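Demonstration gathering (robot learning)

From the Parkance hobby wiki, the page on teaching arms by example
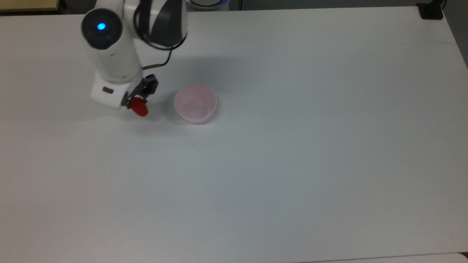
A two-finger gripper holding a small red object near a pink bowl, one of the simplest tabletop setups.

Demonstration gathering is the business of collecting examples of a job being done so that a learning system can copy it. Each example is called a demonstration, or an episode if you hang around with people who write the software (I switch between the two all the time, sorry!). A typical episode is very short. The arm starts somewhere, goes to an object, closes on it, carries it to a bowl and lets go. You save everything the cameras and joints reported along the way, and then you do it again. And again.

Name and origins

On this wiki the word "gathering" won out over "collection" after a long talk page argument between Pascal Ehlers and me, and I lost, so gathering it is. Older pages still say "teaching runs," which is what Bereket Gebreyes called them in the first Zarnska write-up. If you find one of those, please leave it alone, it links to half the glossary.

How it is done

There are three common ways. In hand guiding, you grab the arm and push it through the motion yourself. It feels great and you learn it in minutes, but your own hands and sleeves end up in the camera view. In remote driving, a person moves a controller or a second, smaller arm and the big one follows. This is my favorite by far, though your first evening will be mostly bumping into the table. The third way is scripted motion, where a program does the moving and a person only decides which tries to keep. Scripts never get tired, but they also move the same way every time, and a model trained on nothing else tends to fall apart when an object rolls a little.

Picking objects and a table

Beginners nearly always start with one thing to pick up and one thing to put it in. I think that's right. Choose colors that stand apart from the table and from each other, and keep the surface plain at first. Small toys are good, and so are shallow bowls with a wide opening. Avoid anything see-through or shiny until you have a model that works, then bring those in on purpose.

Move the object between episodes! I can't say this loudly enough. My first Hinrichs set had 384 episodes and I had put the object down in pretty much the same spot for all of them, so the model learned to go to that spot whether there was anything on it or not. Mekdes Negash still brings it up. Move the bowl too, turn the object, and start the arm from different poses.

How many episodes

It depends on the job, which is an annoying answer, I know. For one object and one bowl I'd plan on 100 good ones before the first training run. The largest set listed on this wiki is Dronov, with 3494 episodes gathered by five people, and it covers a lot more than picking and placing. Siiri Manninen's notes on it are worth reading for the section on operator style alone (some people swoop, some people creep, and the model picks up both).

Failed tries

Opinions differ here. Clémence Tanguy throws out every drop and every missed grasp. I keep the ones where the operator missed and then recovered, as those are the only place a model can see what recovering looks like. A try that ends with the object on the floor gets marked as failed and stays in its own folder. Whichever way you go, write the rule down before you start, or you'll be sorting old episodes by mood.

Labels and notes

Every episode needs at least a one-line instruction in plain words, such as "put the red one in the bowl," plus the operator's initials and a pass or fail mark. Fill these in right after the episode ends. Note any change to a camera, even a small nudge, and start a new batch when it happens.

See also: Hand guiding; Remote driving; Gripper types; Camera placement; Zarnska set; Hinrichs set; Dronov set

Page last edited 19 July 2018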